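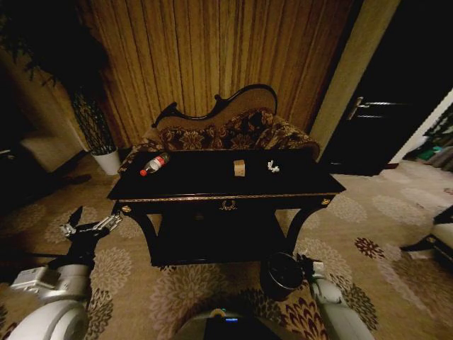

Londholm Furniture Wax, Dark

Size: 100 ml tin
Color: dark brown
For: lacquered, varnished and stained wood
Stock code: 994

I've been selling wax for a good while now and this is the one I take home myself. The Londholm dark is a soft paste, softer than you'd expect when you get the lid off, and it spreads so easily that your first try will probably use twice what you need (mine did, and I was buffing until supper!). A dab the size of a hazelnut does a chair back. Two dabs will do a small side table, legs and all.

I like it best on carved pieces. A clear wax can dry pale in the grooves and leave you picking at it with a toothpick, but the dark one just settles in and makes the carving look deeper. It's also kind to old scratches. It won't fill them, so please don't buy it for that, but the fine ones do fade back a lot.

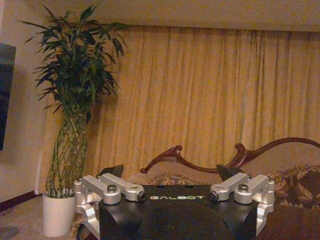

Now, lacquer. People write to me worried about putting wax on a glossy black finish, and I get it, because a bad wax on black looks like somebody wiped it down with a sandwich. Go thin. Go thinner than that, even. Put it on with a folded cotton cloth, wait ten minutes, and buff with a clean one while the wax still feels a tiny bit tacky. If you leave it overnight you'll be there a long time with sore arms, and the fix is a little more fresh wax on top to soften the old stuff.

Keep it off gilding and gold paint. I run a strip of low-tack tape along any gold trim before I start, and I go around handles with a cotton swab. Upholstery too: drape an old sheet over the seat, since the color in this tin does not come out of fabric. I have a cushion that proves it.

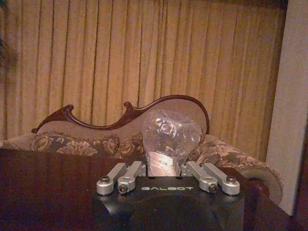

Words by Parviz Nazari, Crichton Home Care
Page updated 28/08/2026

We changed tins in June, so a quick word on that. The old one had a screw lid that jammed as soon as any wax got in the thread. The new one is a press lid with a little turn-key on the side, much nicer, and the wax inside is the same. If you still have a screw tin, stand it upside down in warm water for a minute and it'll open.

Which cloth? I use the Wondel cotton squares, 37 cm, sold in packs of 50. They're plain, they don't shed, and they wash well enough to go around again a few times. An old T-shirt is fine too, just cut the seams off first. 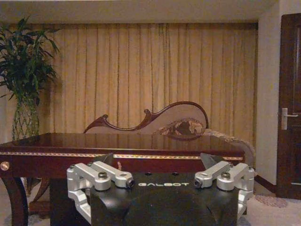
And for brushing out carving I'd get the Pruvunetti horsehair brush, the small one with the angled head. The big one is lovely on floors but far too clumsy for scrollwork. Brush first, dry, to get the dust out, then wax, then brush again once it's had its ten minutes.

How often? Twice a year for a table that gets used, once for anything that mostly gets looked at. Dust with a dry cloth in between and skip the spray polish, which can leave the wax streaky.

Smell: turpentine and a bit of honey. Open a window. It's gone by the next day.

Store with the lid pressed down tight, away from heaters. Used cloths should be laid out flat outdoors to dry before they go in the trash, never balled up.

Also available in clear and mid brown.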